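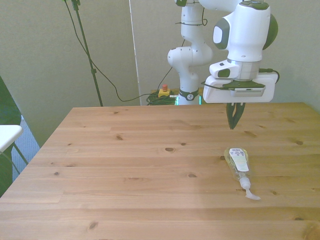
Cell 2 at the Tasonero workshop, with the bottle lying on its side for the gripper height check.

Cell Care at Tasonero: Picture Gallery

Toleo maintains a small handling cell at its Tasonero workshop for work with household containers. The pages in this gallery accompany the Drunis maintenance schedule, revised in February. They are intended for staff who look after the cell between service visits. Full instructions are kept in the cell binder.

Gripper and wrist
The two fingers are inspected at the tips every 100 working hours. Staff should look for wear on the inner faces and confirm that the mounting plate sits flat under the flange. The four plate screws are tightened in a cross pattern. The wrist cable must have enough slack for a full turn of the last joint.

Table and test object
The pine table is wiped down before each check, and its height is entered in the log. A clear pump bottle serves as the standard test object. It is laid at an angle, with the nozzle toward the front of the table. Tip clearance is measured at eight positions, and any reading that differs from the previous log entry is repeated.

Base and cables
The emergency stop is tested at the start of every shift, before the arm is moved. Green cables behind the table are checked by hand for pinched or flattened sections, which takes some 22 minutes when done with care. Damaged cables are replaced and are not taped. 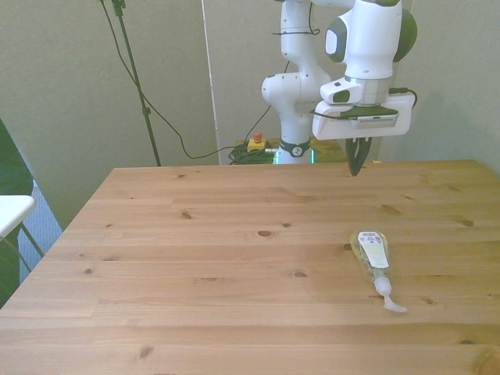

Reporting a fault
Faults are entered in the Ayele logbook before the cell is restarted. Entries should state the joint concerned, the position of the arm and the last check completed.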